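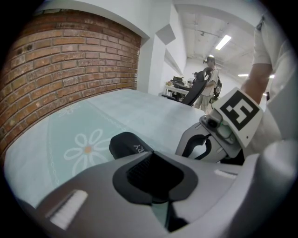

The grey gripper with its square marker, close up

Reports > Momley Fund > Progress reports > Bainbridge Vans

Print this page | E-mail this page

Progress report to the Momley Fund, 10 February 2021
From Inès Texier, Bainbridge Vans, Briltow

Dear all,

Thank you, first of all, for your patience over the winter, and for the kind notes that came with the second payment. They went up on the canteen wall and have been much enjoyed!

When I last wrote, in September, we were still talking to Anirport about the battery packs and I was rather hoping to have a signed supply agreement for you by Christmas. It took longer than that (their lawyers and ours both wanted another look at the warranty terms) but it is signed now, and it covers 44 packs for the first run of electric delivery vans, with an option on 1,000 more if orders go the way we hope.

Two vans are on the road with the Briltow bakery, who have been lovely about the odd teething trouble. The heater in the first one drained the battery faster than we liked on frosty mornings, so we have changed the controller, and the drivers tell me they are a good deal happier. The sliding door still rattles. We are on our third type of seal and I will let you know how we get on.

On money, we are slightly under budget on parts and slightly over on testing, and I would like your agreement to move the difference across. The figures are in the usual spreadsheet.

Next come the crash test paperwork and a further 10 vans, for which we have firm orders. You would all be very welcome to come over and have a drive when you can, and do bring a coat, as the yard is bitter.

With warm wishes,
Inès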